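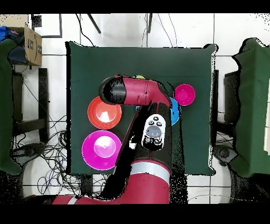
How to Prepare and Submit a Serious Adverse Event Report

Study Coordination Guidance – Kevness Clinical Trials Office
Issued 26 Nov 2020

Purpose of this page

This page sets out the steps that site staff must follow when a participant in a Kevness-sponsored drug study experiences a serious adverse event. It applies to all open-label and blinded studies managed through the Drilura reporting portal, including studies in long-term follow-up. It replaces the paper instructions kept in the site binder. Sites still holding the older instructions should mark them as superseded and file them behind the current version.

Questions about the medical content of a report should be sent to the study physician, Dr. Fulgencio Lorente. Questions about portal access, passwords and file uploads should be sent to Tianyou Pan in the data office.

Before you begin

Have the following at hand before you open a new report:

– the participant's study number (never the name or hospital number)
– the date and time at which site staff first learned of the event
– the dosing log, including the date of the last dose before onset
– the current list of other medicines, with start dates
– any laboratory results, imaging reports or discharge letters already received

Do not wait for missing documents. A first report may be incomplete, and most are. The clock for the first report starts when any member of the site team becomes aware of the event, including a nurse who takes a telephone call from a family member.

Step 1. Decide whether the event is serious

An event is serious if it results in death, is life-threatening, requires a hospital stay or extends an existing one, causes lasting or significant disability, or is a birth defect in the child of a participant. An event may also be serious if, in the investigator's judgment, it is medically important and could have led to one of these outcomes without treatment.

Please keep the words "serious" and "severe" apart. Severity describes how strong a symptom is. A severe headache that passes overnight at home is usually not a serious event. A mild allergic reaction that leads to a hospital admission is one.

A planned admission arranged before the participant signed the consent form, such as a scheduled hernia repair, does not need to be reported unless the condition has become worse during the study. Record it in the medical history section.

Step 2. Make sure the participant is receiving care

Reporting never comes before treatment. Confirm who is responsible for the participant's care and give the treating team the emergency contact number printed on the study card. If the study is blinded and the treating team needs to know which drug was given, follow the unblinding procedure in the protocol. The investigator may break the code without first obtaining permission from the sponsor, but must record the time and the reason.

Step 3. Open a new report in Drilura

Log in, select the study, and choose "New safety report." The portal will ask for the participant's study number and will then fill in the treatment arm (if unblinded), sex and year of birth. Check these entries against the source record. If they do not match, stop and contact the data office. Do not create a second participant entry.

Each report receives its own number when it is first saved. Write this number in the source record straight away, as all later correspondence will refer to it.

Step 4. Describe the event

Enter a diagnosis as the event term wherever one has been made. If the participant has fever, cough and a confirmed lung infection, the event term is "pneumonia" and the symptoms belong in the narrative. If no diagnosis is available, enter the leading symptom and update the term later.

Death and hospitalization are outcomes and should not be used as event terms unless no other information is known.

The narrative should be in date order and in plain sentences. The following is an acceptable model:

"Participant 829 received the third 500 mg dose at the morning visit. On the following day the participant developed an itchy rash on both arms and swelling of the lips, and was taken to the emergency department. Intravenous fluids and an antihistamine were given. The participant was admitted overnight for observation. Study drug was withheld. Outcome at the time of this report: recovering."

Leave out the names of hospitals, doctors and relatives. Abbreviations should be spelled out at first use, as the narrative may be read by reviewers in other countries.

Step 5. Assess the cause

The investigator, or a physician named on the delegation log, must state whether there is a reasonable possibility that the study drug caused the event. A study nurse may prepare the rest of the report but may not complete this section. Consider the timing of the last dose, the known effects of the drug, other medicines and illnesses, and whether the event improved after the drug was stopped.

If no assessment is entered, the sponsor will treat the event as related until told otherwise. For studies using the Oberholzer infusion set, a separate box asks whether the device may have played a part. This box must be completed even when the answer is no.

Step 6. Attach supporting documents

Scan each document as a separate file. Remove or black out all identifying details on every page, including headers, footers and barcodes. A black marker on paper is often readable after scanning – check the scanned copy on screen before uploading it. Write the study number and the report number at the top of each page.

Step 7. Sign and submit

The report must be signed electronically by the investigator and submitted within 24 hours of awareness. If the investigator cannot be reached, submit the report unsigned and add the signature as soon as possible. The portal sends a confirmation message to the site mailbox. File a copy of it. If no confirmation arrives within one hour, telephone the data office.

When the portal is unavailable, complete Form 41 by hand and send it to the safety mailbox. The same details must then be entered in Drilura once service returns, with "entered from Form 41" noted in the comments field.

Follow-up reports

New information is submitted as a follow-up to the original report and never as a new one. The same 24-hour limit applies to significant new information, such as a changed diagnosis, a changed view of the cause, or a death. Follow-up continues until the event has resolved, has become stable, or has been judged permanent by the investigator.

Answer queries from the safety team within the time stated in the query. Sites taking part in the Flarkov extension study should note that events beginning in the parent study remain under the parent study number.

Changes from December

From December, the narrative field will require at least 100 characters before a report can be submitted. Drafts saved before the change will not be affected. Training records for all staff with portal access should be updated and filed in section 9 of the site binder.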